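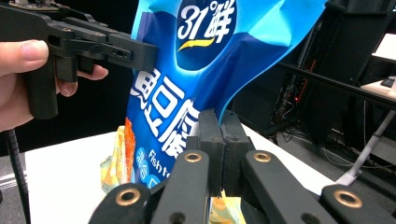 The Open Bag Problem

Dronida Kitchen Letter, June 24, 2026

Summer is here, the windows are open, and every crunchy thing in the house has begun its slow journey toward the texture of a damp envelope. Last October we asked readers how they close an open bag of snacks, expecting a trickle of mail. We got 189 replies. When we asked about taxes, we got two, and one of those was for the dentist next door.

So we owe you an item on stale snacks. It has been sitting in the drafts since the winter, going stale.

First, the methods. The most popular was the clothespin, followed by the fold-and-hope, in which the top of the bag is rolled down a few turns and left to stand there on its honor. Rubber bands did well. A fair number of you own proper bag clips, bought in packs, of which one remains. A reader in Pikard uses a binder clip taken from a former employer and would like it known that the employer had it coming. Several people wrote in to say that they don't understand the question, as they have never had an open bag last long enough to need closing. We're happy for them.

What happens inside the bag is simple enough. A chip or a puff is crisp because it holds very little water, and the air in your kitchen holds a good deal more. Open the bag and the two start evening things out, with no regard for what you paid. A thin, airy snack goes soft fast, having so much surface and so little inside. A dense cracker puts up more of a fight. A pretzel rod can sit out through a whole card game and come away only slightly discouraged.

Bread goes the other way, which is where a lot of bad advice comes from. A baguette gets hard as it gets old, mostly from changes in the starch, and people who grew up rescuing bread with a sprinkle of water then go and try the same thing on tortilla chips. We had a letter about this. It was a sad letter.

There's a second kind of going off, and it has nothing to do with damp. Fried things and nuts carry oil, and oil that meets air, light and warmth turns rancid sooner or later. You'll know it by the smell, somewhere between old crayons and house paint. A soft chip can be brought back. A rancid one can't, and no amount of paprika will hide it, though we have been to parties where this was tried.

The bag itself is on your side in all this, at least until you tear it open. Those shiny inner layers are there to keep out moisture, oxygen and light, and they do it far better than anything in your drawer of mismatched plastic lids. The puff of air you complain about is usually nitrogen, put in so the contents aren't sharing their quarters with oxygen and so they have a bit of a cushion on the truck. We realize it still feels like paying for weather.

Which brings us to the great kitchen test of the spring. We took a plain salted potato chip, the sort that comes in every gas station between here and Drostier, opened several bags on the same morning, and closed each one in a different way. They all went on the same shelf, above the kettle, a terrible place to keep chips and exactly where most people keep them. We tasted them after four days and again after nine.

The control bag, left wide open, was finished by the first tasting. It bent. We bent it several times, for science, and then put it out for the compost, where we can report that the raccoons also had opinions.

The fold-and-hope was barely better, mainly since it didn't stay folded. By the second morning it had quietly stood back up. The same fold with a rubber band around the whole bag was a different animal, and at four days most of us would have served it to company. The clothespin did well in the middle of the bag and badly at the corners, where there were gaps you could post a letter through. Two clothespins fixed that. The wide spring clip was the best of the clips, provided you first pressed the air out and rolled the top down tight. A clip on an unrolled bag is a decoration.

The winner was the glass jar with the rubber seal, and we take no pleasure in saying so, because it means washing a jar. At nine days the jarred chips had lost a little snap and nothing else. The runner-up was a zip bag with the original bag put inside it, top rolled, air pushed out. It looks fussy. It takes up hardly any more room, and you can still read the label, which matters if you share a house with someone who can't eat peanuts.

We also tried the thing from the internet where you fold the top of the bag into itself so that it holds without a clip. It does hold, once you've learned it. Learning it cost us one bag of chips and a patch of clean floor. 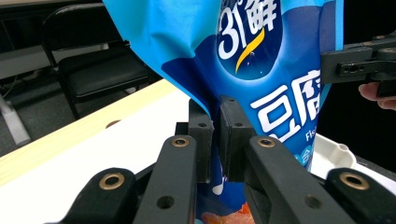 Can you bring back a snack that has already gone soft?

A low oven will do it for most plain chips, crackers and puffs. Spread them in one layer on a dry tray, give them a few minutes, watch them the whole time, and let them cool all the way before you judge them, as they crisp up on the way down. Anything with a sugar or cheese coating scorches early, so go lower and slower with those. If it smells like old oil, throw it out.

The microwave has its defenders, one of whom wrote to us in capital letters. It can work on a small handful laid out on a paper towel. It can also take you from limp to burnt without stopping at any of the stations in between. We'd use it for a bowl for one, eaten standing up.

Please don't put the open bag in the refrigerator. It seems sensible, and half the staff did it until recently. Every time the cold bag comes out to the warm counter, moisture from the air settles on whatever is inside, and you've made the problem you were trying to avoid, only colder. The freezer is kinder than you'd think. A well-sealed bag of potato chips keeps its crunch in there nicely and can be eaten almost at once. We felt foolish doing it and then we did it again.

A word on the little packets that come inside some bags of seaweed, rice crackers and dried fruit. There are two sorts. One takes up moisture, the other takes up oxygen, and neither is seasoning. If you move the food to a jar, the moisture kind can go along with it for a while, so long as the packet is whole. Once it has soaked up all it can, it is just a passenger. The oxygen kind is generally spent soon after the bag is opened, having been handed the whole kitchen to deal with. Keep both away from small children and from any dog that considers itself a food critic.

Dates came up in the mail too. For shelf-stable snacks, the date on the bag is mostly the maker's guess at how long the thing stays at its best while sealed. It has nothing to say about a bag that's been open above a kettle since the last long weekend. Write the day you opened it on the front in marker. It takes no time, and it settles arguments, or at least gives them a better footing.

Where to keep the lot: a cupboard that isn't over the stove, beside the dishwasher or on an outside wall that sweats in summer. Low and dark is good. The top of the refrigerator, beloved of parents hiding cookies, is warm, and warm is hard on anything with oil in it. The children also know about it.

A few leftovers from the mailbag. Crushed stale crackers make a perfectly good topping for baked fish or macaroni. The dust at the bottom of a bag of barbecue chips is excellent on popcorn, and at least one household has a sign-up order for it. Popcorn itself goes leathery faster than anything else we've tested and doesn't come back well, so make less. Mixed snacks should be stored apart, as the raisins will happily give up their water to the pretzels, and then you have dry raisins and wet pretzels and a snack mix nobody's child will touch.

The jar we used came from Paju Housewares on the square. They still have the big ones, with spare seals in the basket by the register. We paid full price and they don't know we're writing this, so please don't go in asking for the newsletter discount. Someone did that after the colander item and it was awkward for everyone.

Next time we take up the matter of brown sugar, and whether the slice of bread in the tub is doing anything. Send us your methods, and if yours involves a clay bear, say how long you've had the bear.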